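Ulleo 정리함 세트 사용 안내
4장. 통 설치하고 소품 담기

4-1 시작 전에

받침대부터. 나무 상판이면 됨. 유리 상판은 안 됨. 상판 위 물건 싹 치우고 마른 천으로 한 번 닦기. 통은 윗면이 트인 얕은 판금 통이고 벽이 바깥으로 벌어져 있음. 뒤판만 높음. 방향 헷갈리지 말것.

준비물
- 통 본체 (품번 3981)
- 바 클램프
- 마른 천
- 소품 (목록은 4-4)

주의: 통 모서리 날카로움. 장갑 끼고 들 것. 혼자 들지 말고 양쪽에서.

4-2 통 고정

1. 통을 상판에 올림. 높은 판이 뒤로.
2. 앞 테두리는 상판 끝에서 20 mm 안쪽으로.
3. 왼쪽 벽 윗부분에 클램프를 물림. 턱 패드가 금속 테두리에 평평하게 닿아야 함. 비스듬하면 풀고 다시.
4. 손잡이 조임. 끝까지 세게 조이면 테두리 휨. 손으로 밀어서 안 움직이면 거기서 멈춤.
5. 바닥 구멍은 막지 않음. 테이프도 안 돼요.

참고: 바닥 긁힘, 얼룩은 쓰다 보면 생김. 기능에 영향 없음. 수세미로 문지르면 더 심해지니 그냥 둘 것. 먼지만 털기.

4-3 담는 순서

1. 큰 것 먼저. 폼 블록은 눕혀서 왼쪽.
2. 납작한 것은 가운데나 앞쪽. 주머니는 끈을 밖으로 빼두기. 끈이 밑에 깔리면 집을 때 딸려 나옴.
3. 숟가락은 앞 테두리 따라 가로로.
4. 작은 장난감은 왼쪽 아래. 서로 겹치지 안게.
5. 지우개처럼 생긴 블록은 오른쪽 벽에 기대도 됨.
6. 클립 달린 끈은 뒷벽 근처에 따로.

주의: 통 하나에 300 g 넘기지 말것. 초과분은 두 번째 통으로.

4-4 소품 확인

담고 나서 아래 목록이랑 맞춰보기. 빠진 것 있으면 Gillies 부품 창구에 품번으로 문의. 사진 첨부하면 빠름.

- 청록색 폼 블록, 장화 모양
- 매듭 모양 과자 장난감, 황갈색
- 분홍 수박 조각
- 검정 천 주머니, 조임끈
- 하늘색 플라스틱 숟가락
- 진회색 펠트 블록
- 검정 끈, 금속 클립

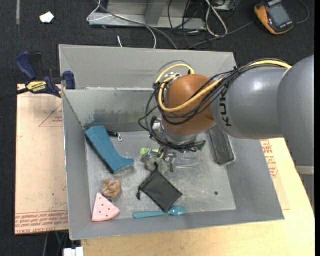 646쪽

담기 끝난 상태 예. 수박 조각은 구석에 붙여도 되고, 주머니는 마름모로 놓여도 상관없음. 클램프는 왼쪽 벽 위, DEWALT 제품도 맞음.

4-5 비우기

1. 끈 달린 것부터 뺌.
2. 나머지는 순서 상관없음. 통을 기울여 쏟지 말 것. 클램프 물린 채로 기울이면 테두리 상함.
3. 구석 먼지는 마른 붓으로. 물걸레 금지.
4. 펠트 면에 먼지 많으면 밖에서 털기. 빨지 않음.
5. 클램프는 맨 마지막에 풂. 한 손으로 통을 누르고.

참고: 오래 안 쓸 때는 천 제품만 따로 봉투에. 폼 블록은 눌리면 자국 남으니 위에 아무것도 안 올림.

4장 수정: Innes MacBrayne, 2021년 3월 24일
통 두 개 이어 붙이는 방법은 5장.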